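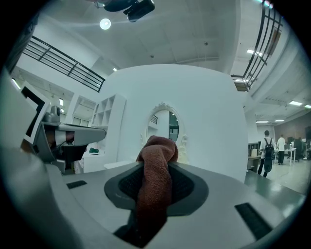
4.2 Course structure and completion

The second question was whether learners on Netard finish more of a course when it is built around one long project or around a set of short tasks. Netard hosts paid courses for people who already work in a trade or technical job, and most of its material is video with written notes. We took two courses with the same teacher and much the same content. The first, Oltitz, asks learners to carry one piece of work from plan to finished product. The second, Haberkorn, splits the content into short tasks that can be done in any order.

The platform had 2256 active accounts when we began. We invited 200 learners to each course, drawn at random from those who had finished at least one earlier course. Two of those invited to Haberkorn closed their accounts before the start, which left 198 in that group. Access was free for both groups, and no reminders were sent beyond the weekly message that all users receive.

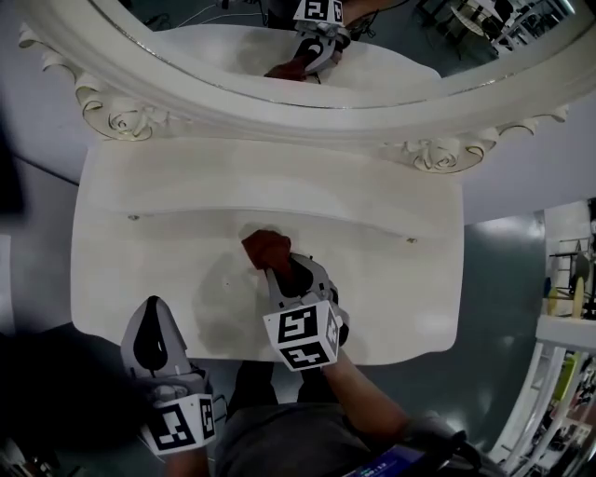
Figure 3. Wiping a vanity table with a reddish-brown cloth.

Task length was the hardest thing to keep equal across the two courses. Teachers on Netard set their own limits, and a task that one teacher calls short may take a learner a whole evening. We therefore asked for each Haberkorn task to have a single action and a single object, at the level of the one in Figure 3, where a cloth is pressed onto a tabletop to wipe it. Anything that needed a second tool or a change of place was split in two. Oltitz had no such rule, and its stages were left as the teacher had written them.

Completion was logged by Dasent, the tracking module built into the platform. Dasent marks a unit as complete when the video has been played to the end and the learner has uploaded some proof of work. It does not judge the quality of the upload. A few learners sent in blank files, and we removed these by hand before the counts were made. Learners who stopped and came back within the study period were treated as active throughout — the log does not record why a person stopped, and we did not ask.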